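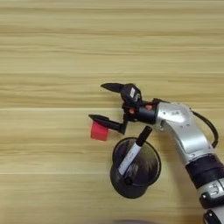
The number was 80. Gladys Giraldo had it on the back of her hand in ballpoint, 80, as in eighty thousand, as in all the money Lorente had for automation until February. Tollent wanted 103 for two arms and a year of service. She stood by the table and watched the gripper with its fingers wide open over the little red cube and did the subtraction again. Same answer. The marker was in its black cup right there and she nearly took it to write on somthing bigger than her hand.

"One arm," said Maite Aguirre. "We buy one."

"One arm and Zurnska walks. They want both lines quoted."

"Then let them pay for the other."

Coffee, cold. Ten past seven. The Tollent rep was coming at eight with his folder and his nice shoes.

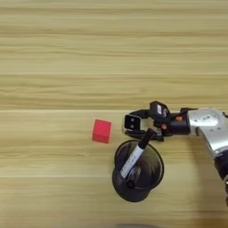

What Gladys wanted was a line she could cut. Service contract – no, they'd tried that with the Flirnis conveyor and it sat dead for 3 weeks. Training? Maite could train people, Maite had the manual half memorized. Spare fingers, 1,000 a set, two sets. She looked at the white pad on the fingertip, the two dark dots in it. Screws, probably. A thousand dollars. For that.

"Could the shop make those?"

Maite bent down, squinted. "The pad, sure. The rest, give me a month."

"You've got fifty minutes."

"Then the pad."

Gladys crossed out spares. Crossed out training. Crossed out the second carry case, who orders a second carry case. Still over, way over. She turned the page and started a new column, LEASE, underlined it twice, and felt sick and a little bit better.

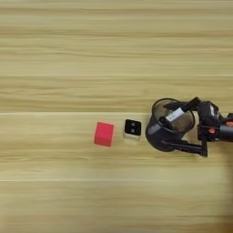
Bench at Lorente, with the red cube and the smaller block.

"Lease the second," she said. "Buy the first. Payments start after February."

"That's next year's money."

"Yes."

"You don't have next years money."

"Neither does he – he just has to not ask."

Downstairs a car door. Twenty minutes early, of course he was. Maite was already wiping her hands on her jeans and Gladys licked her thumb and rubbed at the 80 until it was a blue smear, and went down to let him in.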